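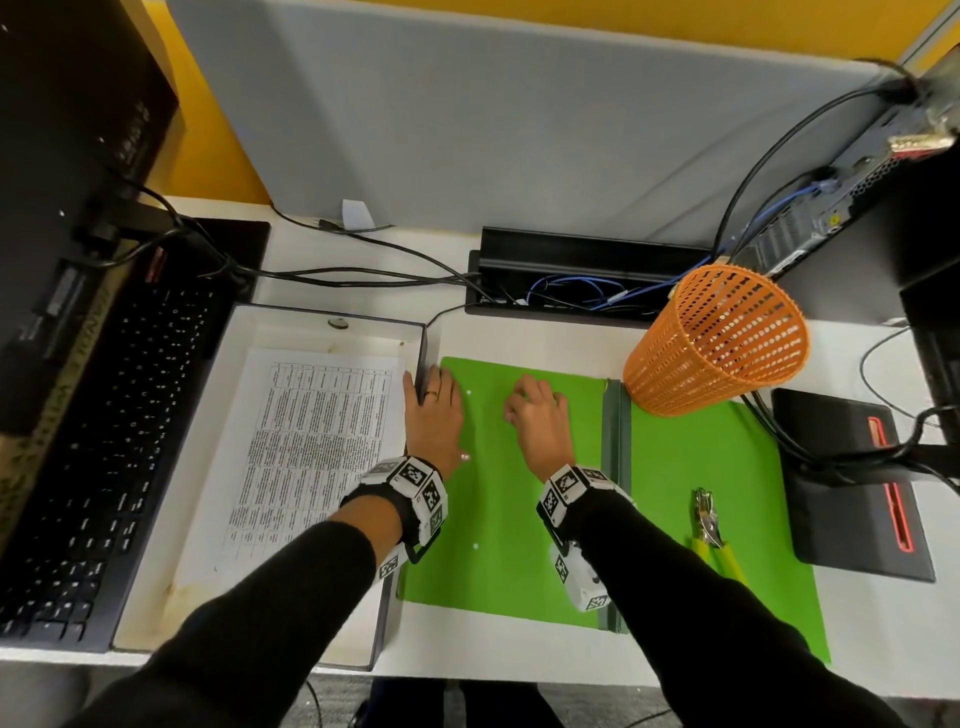
How do you teach a robot to tidy a desk?

Hello! I'm Paweena, and I work with robots in Henonberg. When I tell people that, they usually picture me with a screwdriver and a shower of sparks. Sorry to disappoint you, but I spend a lot of my working day tidying desks. Then I mess them up again and tidy them some more. My mum thinks it's very funny, because she remembers my bedroom.

Our robot is called Ireck. Ireck has two arms, two grippers and no idea at all what a desk is for. You know that a folder opens like a book. You know paper is floppy and a hole punch isn't, and that a waste bin is for rubbish and your dad's keys definitely don't go in it. You picked all that up so long ago that you can't remember learning it. Ireck has to start from nothing.

Two ways to teach a robot

The old way is to write down every single movement. Move the arm forward this much, close the gripper, lift, turn, open the gripper. It works brilliantly in a factory where the same part arrives in the same spot every time. It works terribly on a desk! Slide the paper over by the width of your hand and the robot will reach for it and close its gripper on air, and then carefully carry the air to the bin.

The second way is to show the robot what to do, lots of times, and let a computer program look for what all those goes have in common. We call each go a demonstration. It's a bit like learning to tie your shoelaces. I could read you a page of instructions, and you'd be cross with me by the second line. Or I could tie mine slowly while you watched, and then again, and again with the other shoe.

The second way is the one we use, and the name for it is imitation learning. Imitation just means copying.

What are the square patterns for?

If you've ever scanned a code on a poster or a museum sign, you'll have an idea about these already. Our black-and-white squares go on the wrists, and they are called markers. Each pattern is like a name badge. A computer looking at a video finds the pattern, and because it already knows how big the square is in real life, it can work out where it is. A square that looks small must be far away. A square that looks squashed on one side must be turned.

Try it with a playing card or a square of toast. Hold it flat in front of your face, then slowly turn it. See how the shape changes? You've just given your brain the same puzzle the computer gets. (You can eat the toast now.)

Hands without markers are much harder. Fingers hide behind other fingers, and sleeves and shadows get in the way. The cuff gives the computer something crisp to hang on to, so even when it gets muddled about the fingers, it still has a good idea where the wrist went.

Why do it from up here?

The camera for our demonstrations looks down over the desk from head height, so it sees pretty much what you'd see if you were the one doing the job. Ireck has a camera in its head as well. When the view in the lessons is like the view Ireck gets later on, there is less for it to puzzle out.

It does mean you have to think about where you point your face. Mirsad Popescu taught me how to do demonstrations, and in my first week he kept stopping me because I'd looked out of the window in the middle of a go. The computer got a lovely lesson in looking at a car park. 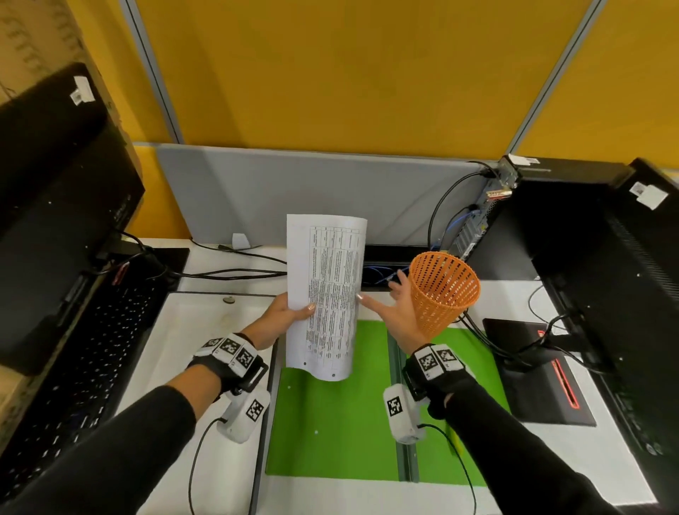

Paper is the hardest thing on the whole desk, if you ask me. A mug stays mug-shaped whatever you do to it. A sheet of paper changes shape the moment you pick it up, and it changes again when you move. Look at how the page curls a little even though it's being held upright, with its two punched holes down at the lower edge. A robot can't just learn "paper is a flat rectangle", because as soon as it's in your hand it stops being one. And the other hand has a job too, reaching towards the orange bin while the left one keeps hold of the page. Ireck needs to learn both arms together, or they bump into each other. I have seen this. It looks like somebody arguing with themselves.

Doing it wrong on purpose (sort of)

You might think the best teacher would do the job perfectly and in exactly the same way each time. We thought so too. In July we tried it with only 6 demonstrations, all as alike as I could make them, and Ireck was hopeless. If the paper was exactly where mine had been, fine. If it wasn't, Ireck got stuck, with its gripper hovering over the desk.

So now we change things. We'll open the folder, or leave it shut. The paper goes in the tray one time and beside it the next. The hole punch gets moved. We take turns, too, because Sunee Kaewsai moves quickly and neatly and I'm more of a dawdler, and my hands are a different size from hers. Sometimes I pinch a page badly and have to take hold of it again, and we keep that one! Ireck is going to make the same mistake one day, and it will need to know what to do next.

So did it work?

Bit by bit. After the first proper batch of lessons we gave Ireck a test: pick up one sheet of paper and put it in the bin. It had 100 tries. It managed 41.

I was a little bit gutted, I'll admit. Sombat Rojanasak was delighted, and he made me sit down and watch the failures with him. Most of them went wrong in the same way. Ireck reached the paper perfectly well and then couldn't get its gripper under the edge. Most of our lessons showed paper that was already sticking up somewhere, so it had hardly ever seen a page lying completely flat.

We went back and recorded lots more lessons with flat paper. On the next test Ireck did much better at picking up, and then started missing the bin, so guess what we're recording now.

That's what a lot of research is like. You try something, you write down honestly how it went, and the bits that went wrong tell you what to try next.

Have a go at home

You need 3 people, a scarf for a blindfold, a sheet of scrap paper and a bin.

1. One person is the robot and puts the blindfold on. Sit the robot at a table.
2. Another person is the programmer. Tell the robot how to pick up the paper and drop it in the bin, using only words like forward, left, open and close. No saying "pick it up"!
3. The last person moves the paper a little bit each time and tries not to laugh.
4. Now take the blindfold off. Let the robot watch somebody else do the job, and then have a go.

Swap round so that everyone gets to be the robot. Which way was quicker? What did the programmer forget to say? When I played this with my nephews, we forgot "let go".

Words to know

Demonstration: one go at a job, done by a person, for a robot to learn from.

Gripper: the part at the end of a robot's arm that holds things.

Imitation learning: teaching a robot by letting it copy.

Marker: a pattern that a computer can easily find in a picture, used to work out where something is and which way it's turned.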